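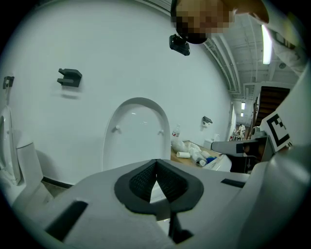 White plastic and a dark gray pad. Photo: Sointu Miettinen

What is a loan?
By Aslı Ertürk

Sometimes a person needs money today but will have it only later. Then the person can borrow. The money which is borrowed is called a loan. The one who gives it is the lender, and the one who takes it is the borrower.

Who gives loans?
Banks do it every day. Where does a bank find so much money? A big part comes from people who keep their savings there. In my town, Koltstead, the small savings bank has 2,481 customers. Most of them do not need all their money on the same day, so the bank can lend a part of it.

What is interest?
Let us say you borrow seven coins from your cousin in April. Your cousin says, "Give me back nine." The two extra coins are the interest. Interest is the price of using the money of another person. If you keep savings in a bank, it can also be the bank who pays interest to you.

What if the borrower cannot pay?
This is a problem for both sides. The borrower may have to pay even more, and next time it will be harder to get a loan. Therefore the bank asks many questions before it says yes. How much do you earn? Do you have other loans?

Is it bad to borrow?
No. Many families borrow to buy a home and pay it back little by little during many years. But before you borrow, you should know how much you must give back and when.

Words to remember
Lender: gives the money.
Borrower: takes the money and must return it.
Interest: the extra money for the lender.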